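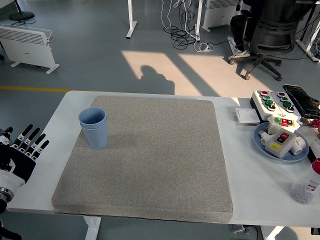

Cups nested on the gray mat, hand at the left.

Cup pick with the Jultstead hand, quick setup

By Cecilia Essien
March 8, 2025

Short one. Kit is the Jultstead hand with the Flanance control software, 1,898 for the set I bought, arm not included. Goal is to lift one cup out of another and set it down on the mat. Took me an afternoon, should take you less.

1. Mat down first. Thick and soft is good, fingertips can touch without faulting out.

2. Bolt the hand to the wrist flange. Snug, then a quarter turn. Dont crank it.

3. Power up, run the open/close cycle 2 times. Listen for clicking. Clicking means a finger isn't seated, so power down and reseat.

4. Put the nested cups toward the robot's side of the mat. Everything else goes to the far side. Buttons, fittings, bottles, all of it.

5. Teach the approach pose. Fingers open, palm beside the cups, come in low and slow.

6. Grip force at 18 to start. Thin plastic buckles fast. If the cup slips go up by one and try agian.

7. Grab the upper rim only. Too low and both cups come up together.

8. Save the pose. The software does not autosave!! Lost mine once already.

Verdict so far: hand is great, manual is bad. Page on grip limits is just wrong, ignore it.

Comments (2)

Živko Matić: 18 crushed mine. Dropped to 12 and fine. Older firmware tho, build 217.

fuststead_fan: does step 7 work with paper cups?

We use cookies to keep this site running. Accept / Manage settings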